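We use cookies to remember your basket and to see which pages get read. Accept / Manage settings

About us
Posted 25 Dec 2022 by Lorenz Stöckli

Hi, I'm Lorenz, and I run Garkiddale, a small mail-order shop for seeds and garden odds and ends. It started with one tomato. My neighbor Mrs. Kowalczyk handed me a few seeds of a fat yellow one her family had grown forever, and by the next summer I had so many plants I was leaving them on people's porches!

I quit my office job that April and rented the back half of an old feed store. The first catalog had 13 varieties in it, typed up at my kitchen table (with two of the beans under the wrong names - sorry again). Now we list 40, mostly tomatoes, beans and squash, plus a few flowers I just happen to love.

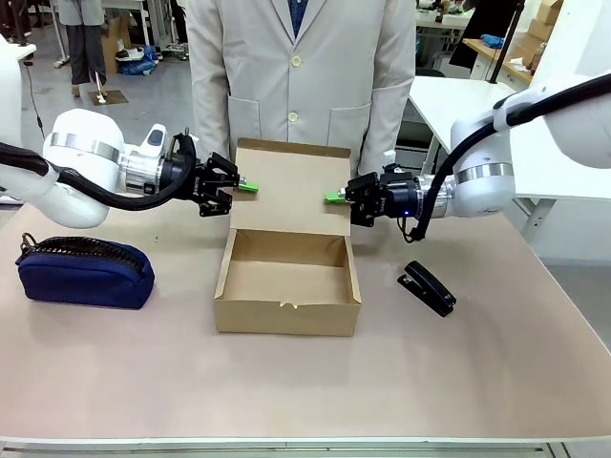 Lorenz, your yellow tomatoes came up in clay so hard I broke a trowel on it, and I've already promised seedlings to half my street, wrote Trillex, who signs every order that way and has never told me a first name. I keep that note taped up over my desk.

I still test every batch myself. I put seeds on a damp paper towel, wait, and if too few sprout the whole lot goes to the chickens. We sent out 1131 orders this year, which is more than I ever thought I'd lick stamps for, and I still like tucking in an extra packet when I have one.

Got a question about frost, slugs or that one squash that won't set fruit? Write to me! I'm slow in planting season - but I do answer.

Join our newsletter for sowing reminders and first pick of new seeds.

© Garkiddale Seeds | Contact | Shipping | Back to top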